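## 3. Task Setup and Class Protocol

The folding project grew out of a one-semester robotics elective in which student teams program a shared robot to handle household cloth. We picked towels for a simple reason: everyone in the class had folded one, and none of the students could say exactly how they did it. That gap made for wonderful discussions. In the first session we asked the teams to write down the steps for a person who had never seen a towel, and the arguments about what counts as a "corner" carried on well into the next lab.

### 3.1 Teams and lab time

Two teams worked side by side through the semester and named their software Nokico and Zarkard. Both used the same robot, the same table and the same towels, but they were free to design their own perception and motion code. Lab time was shared on Mondays, with each team getting the robot for half of the session and the other half set aside for labeling, code review and watching the other team work. We had expected the watching to be the dull part. It became the part students asked to keep – a good deal of the best debugging came from somebody on the other side of the room saying "it's going for the wrong layer."

A small shared library, Import, handled everything the teams did not need to invent for themselves: reading camera frames, logging joint positions, saving trials in a common format. Keeping the format common meant that either team could replay the other's trials, good and bad.

### 3.2 Starting states

Every trial starts from a crumpled towel. The student running the trial lifts the towel by any point, lets it drop onto the middle of the table, and steps back. If the towel lands hanging over a table edge, the drop is repeated. Otherwise it stays as it fell, even when the result looks hopeless.

We recorded 400 starting states in this way and set 80 of them aside for testing. Students were allowed to look at the remaining states as much as they liked, and many did, sorting them into families with names of their own ("the burrito" was a favorite). Figure 1 gives a good idea of what the software has to deal with.

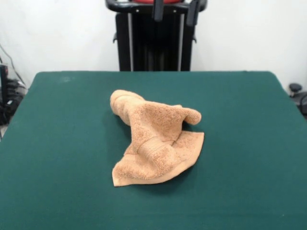
**Figure 1.** A crumpled starting state on the felt-covered table. One end of the towel is twisted into a tube, while the lower part, with its straight hem, lies flatter.

States like this one are lovely teaching material. The flat lower part offers a straight hem and a clear point at the front left, which an edge detector has a fair chance of finding. The curled flap at the right is more tempting still, since it stands up from the table and casts its own shadow, but a fold can stick out in much the same way as a true corner. Then there is the woven band across the middle. Its texture is flatter than the looped pile on either side, and early versions of both programs read bands of this kind as the edge of the towel. The twisted end hides its corners almost completely, so any plan that needs all four corners at once has to begin with something else.

### 3.3 Labels

Students marked each state by hand with three kinds of points: visible corners, visible hem and band. A corner was marked only if the labeler could follow hem into it from both sides. This rule came from the class itself after a long afternoon of disagreement, and it settled most cases quickly. Where two labelers still differed, the point was stored as "unsure" and left out of training, but kept for discussion. We recommend this to anyone running a similar course. Looking at an unsure point together taught more about cloth than any slide we had prepared!

### 3.4 What counts as a success

A trial has two stages, flattening and folding, and each is scored separately. Flattening succeeds if all four corners are visible and no layer lies over another. Folding succeeds if the towel ends up in quarters with its edges lined up to within a finger's width, judged by a student from the opposite team. We kept the measure rough on purpose. A finer one would have pushed the teams toward polishing the last fold, when nearly all of the interesting trouble sits in the first grasp.

Teams could stop a trial at any time, and a stopped trial counted as a failure at the stage where it ended. Nokico, which took its corner-ordering idea from what the class called the Ghorbani rule (always grasp the corner farthest from the band), was stopped in 29 of its test trials. Most of those stops came during flattening, and the logs show the same pattern again and again: the software chose a raised fold, treated it as a corner, and lifted two layers together. Section 4 looks at these double-layer grasps in more detail and compares them with the slower but more careful approach used by Zarkard, which tugs lightly at a candidate point before committing to a lift.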